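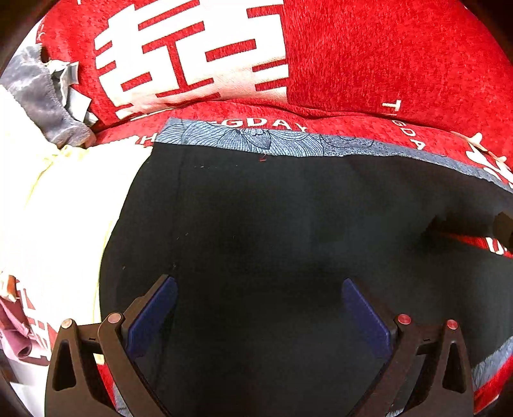

Why do small satellites lose contact with the ground so soon after launch?

The usual cause is power. A satellite that leaves the rocket tumbling can't keep its solar panels toward the sun, and the battery drains before the radio gets a proper session.

Stillura, a 16-kilogram spacecraft due to launch in September, was built around that problem. Its radio stays off for the first 40 minutes after release. During that time the flight computer runs a single task, slowing the spin with three magnetic coils that push against Earth's field.

The method is old and slow. Roya Safavi, who wrote the control software, set the target at 2 degrees per second, a rate at which the panels collect enough light on every turn to hold the charge level.

If the battery falls below 50 percent, the computer drops everything except the coils and the receiver. Earlier designs kept the transmitter beacon running in that mode. Omid Naseri, the power lead, had it removed after bench tests showed the beacon drawing more current than the coils.

"We would sooner wait for it than listen to it die," Naseri says.

The ground station will send its first command on the third pass. Until then the team will have only radar tracking to go on, and radar gives position but says little about spin.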